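Parts > Classic Saloons > Brakes > Covetti Front Brake Upgrade Kit

Print this page | E-mail this page to a friend

Covetti Front Brake Upgrade Kit for the Brornora 400
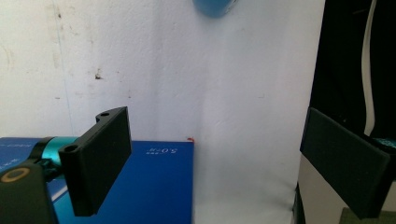
Black bracket with two round mounting holes, teal joint behind.

If you've owned a Brornora 400 for any length of time, you'll know that it is a lovely car to drive right up until the moment you need to stop it in a hurry. We've had ours since before the shop opened, and we'd been grumbling about the brakes for most of that time, so when Covetti told us they were thinking of making a proper upgrade for the front axle we very nearly bit their hand off. It took them longer than any of us expected (the first castings wouldn't clear the standard steel wheel) but the finished kit has been on our shelves since December and we're very pleased with it.

The kit replaces the original single-piston calipers and solid discs with four-piston calipers and vented discs. The pedal feels firmer from the first press, and on a long descent with the family and the luggage aboard it stays that way, where the old set-up would be getting soft and smelly by the third bend. Don't expect it to feel like a modern car — there's still no servo on the early models, and you do have to push — but the difference on an ordinary run to the shops is plain enough.

What's in the box

Two four-piston calipers, left and right, painted black
Two vented discs, 10 inches across
One set of road pads
Two caliper carriers with bolts and locking washers
Two braided hoses with new copper washers
Fitting notes, printed, with drawings

Brake fluid isn't included. Any good DOT 4 will do, and we'd suggest buying a full litre and changing the lot while you're down there.

Will it fit my car?

The kit fits every Brornora 400 saloon and estate with the later hubs. If you have an early car with the narrow hubs, you'll want to order the Zakaria spacer set as well, part number 382, and you should ring us first so that we can talk through the measurements with you. It really is worth the call, and we'd much sooner spend ten minutes chatting than have you send a heavy parcel back.

It goes behind the standard steel wheel and behind the Gulholm five-spoke alloy. Other alloys vary a good deal. There's a paper template you can ask for, free of charge, which you cut out, glue to a bit of card and hold up inside the wheel. Please do this before you order!

Fitting

Most people who are happy changing their own pads and bleeding the system afterwards will manage it in a day. The carriers go on with the original hub bolts, the discs drop over the studs, and the hoses follow the same route as the old ones. The bolts at the top can be stubborn on a car that has lived outside, so give them a soak in penetrating oil the evening before. If you'd like a garage to do the work, take the fitting notes along with you.

Bed the pads in gently for the first couple of hundred miles. Tell your insurer about the change, too; ours simply made a note of it.

Price and delivery

£533 the kit, including VAT. Delivery to mainland addresses is free, and orders placed before noon go out the same afternoon if we have stock. Spare pads and discs are sold separately and are kept on the shelf here.

Print this page | E-mail this page to a friend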